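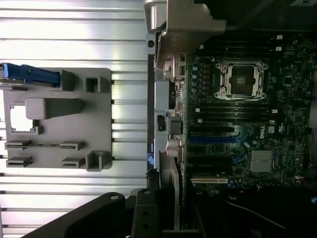

Tue entry, 21 Jul 2020 — card insertion, planner and wrist servo

Picked up where Shagufta left off with the slot finder. Her branch builds, once you remember to source the right workspace, which I did on the second go.

State of play: the wrist view localiser wants a slot it can tell apart from its neighbours. The blue PCIe slot is a gift. Colour threshold, fit a line, done before the kettle boils. The black slots are another matter. Black plastic near a black finger gives the segmenter what it believes is one very long slot with a rounded tip, and it would happily have us insert a card into our own gripper. Confidence 0.91, if you please.

Fix for now: mask the fingers using the joint state instead of asking the network nicely. The mask was out by a quarter turn, as the wrist image comes in rotated and the mask was drawn by someone who assumed up is up (me, in October). Rotated it at the driver, deleted the three other places where people had been quietly rotating it back.

Also found that exposure was hard-coded at 203 in the Văn node and 255 in the launch file. Launch file wins. The ribbed aluminium was blowing out and dragging the auto white balance along with it. Set both to 203 and put a comment in. Somebody will ignore the comment.

Planner notes

Replans on the approach were coming from the collision model. The chassis mesh has the drive bays as one solid lump, so any path that swings over that side gets thrown out and we go the scenic route via the ceiling. Shazia Lodhi has a cleaner mesh on Stelard with the bays split out. Swapped it in. Planning is visibly less theatrical.

The attached-object box for the card still ignores the fan. Added a second box for it. With that in, the pre-insert pose above the slots is accepted, bracket up, and the descent is a straight Cartesian move with the force threshold live the whole way down.
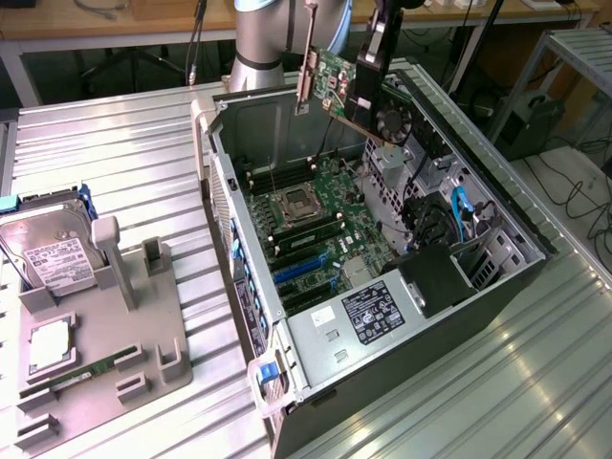
Pre-insert hover, card in the gripper over the slot area.

Threshold is at 2 N for first contact, then it hands over to the spiral search. The search has a timeout of 48 seconds, a number I can find no reason for in the commit history. Leaving it alone until I've watched it run out at least once.

To do
Fixture poses: the CPU recess and the memory slot still use the old Eltisstead calibration. Redo before anyone tries a pick from there.
Ask Shagufta whether the Dasteo logger is meant to drop wrench messages during handover or just enjoys it.
Occupied memory slots: the planner takes the board as bare. One module in and it has no idea.
Merge the mask fix. Properly, with a test this time.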